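Home | Kits | Guides | Spares | Contact

Setting up the Hägglund bin-picking kit on a wooden bench

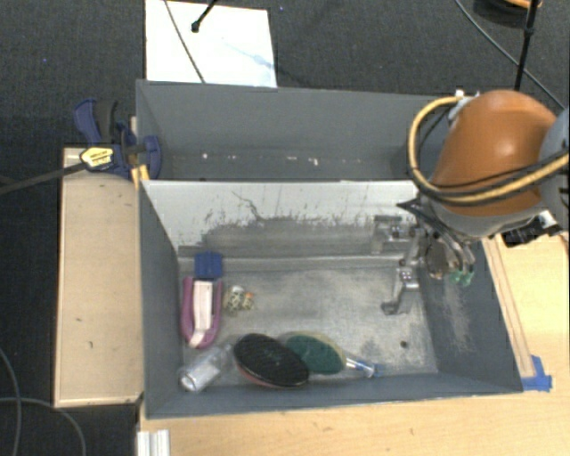

The kit at work over a divided bin, with mixed small items in the front compartment.

This guide covers fixing the bin, routing the hose and running the first picks. It assumes the arm is already bolted down and talking to the controller. The kit costs £885 without the arm. Allow an afternoon.

1. Fix the bin

Set the bin where the arm can reach every corner of the compartment you mean to pick from. Clamp one side wall with a bar clamp. Jaw pads can mark the plastic, so tighten by hand only. Strips of wood fixed to the bench along the opposite wall will stop the bin creeping sideways.

The divider is sloped. Fingers will drag on it if the approach angle is wrong, and the surface scuffs quickly. Scuffs do no harm. Replace the bin if a wall starts to flex (Idska stock the same size).

2. Route the hose and cables

Leave a loop of hose at the wrist, then turn the last joint slowly through its full travel. If the hose pulls tight at any point, let out more and try again. Tie the cables to the hose every 10 cm. Keep ties off the joint itself.

3. Set the floor height

Lower the gripper with the bin empty until a fingertip just touches the floor. Save that height, then raise the limit by 2 mm. Repeat near each corner. Benches are rarely flat.

4. Load a few items

Start with a small mix: a bottle, a brush, a block, something with a handle. Clear plastic is the hardest for the kit to find, and we had the most misses with it. Put it in from the start so you know what to expect.

5. Run the first picks

Run at quarter speed with a hand near the stop button. Our unit in the Irnville workshop made 1,908 picks in March and dropped 61. Most drops were items lying hard against a wall. Raising the approach angle helped with those.

If the gripper closes on nothing several times running, go back to step 3.

Related guides
Changing gripper fingertips
Plindale controller: first start
Choosing a bin size
Cleaning a scuffed divider

Contact us | Copyright Hägglund Kits | Back to top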